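3.2 Water use at the kitchen sink

Household water use was logged in two towns, Wandton and Sodberg, over the month of November. Flow at the kitchen tap was recorded every 5 seconds.

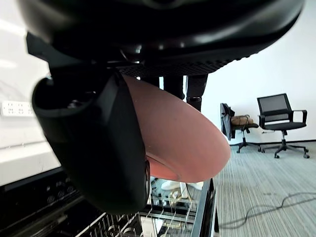 Dishwashing made up the largest share of draws in both towns. Short draws were grouped by the method of Softić and Spahić.
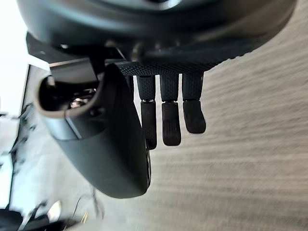 3.3 Bowl layout

Homes were sorted by single or double bowl. The logger stored 2000 draws before each upload. 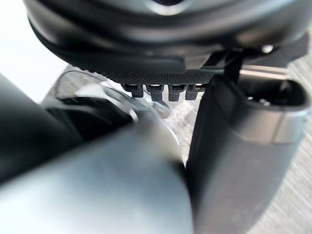

3.4 Rinsing habits

Rinsing under a running tap was more common in single-bowl homes. Figure 4 shows a double-bowl steel sink.
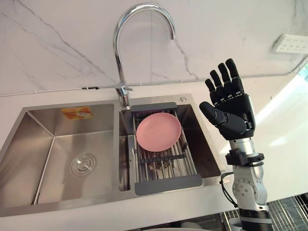 Figure 4. Double-bowl sink, stainless steel, with white countertop.

Draws with a missing end time were left out of the totals.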